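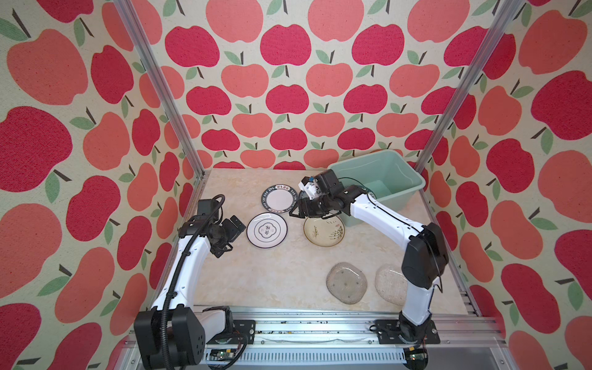

Can a robot clear the table yet?

2022-03-15

My dishwasher broke in the winter and I've been washing up by hand, so I have been thinking more than usual about who or what should be doing it. I worked in a restaurant kitchen for 15 years. Most of that was moving plates from one place to another.

Plates look like an easy job for a machine. They are flat, they are hard, and they stay where you put them. The trouble is getting hold of one. A person slides a finger under the rim without thinking. A gripper with two stiff jaws has to come in at the right angle and close on a thin edge, and if it pushes down even a little, the plate just skates across the table.

Glass is harder still. A camera sees a white plate with a black rim very well. A clear dish on a pale tabletop is mostly a few bits of shine, and I have missed those myself.
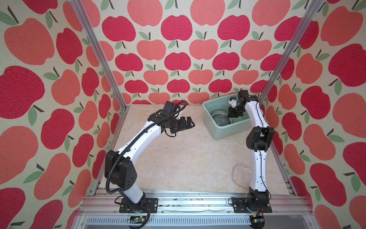 One gripper down in the green bin, next to the clear containers. A clear dish or lid lies on the table at the near right.

My old boss, Pentti Koivisto, used to say he would buy a machine the day it could bus a four-top on a busy night. I think he would still be waiting. A good busser could do 100 plates and be talking to you the whole time.

For home use I would accept slow. If it took an hour to put my supper things in a tub and didn't break any, fine, I'm asleep anyway. What I wouldn't accept is having to lay the plates out neatly first. At that point I may as well carry them to the sink.

The repair man is coming back next week with a new pump.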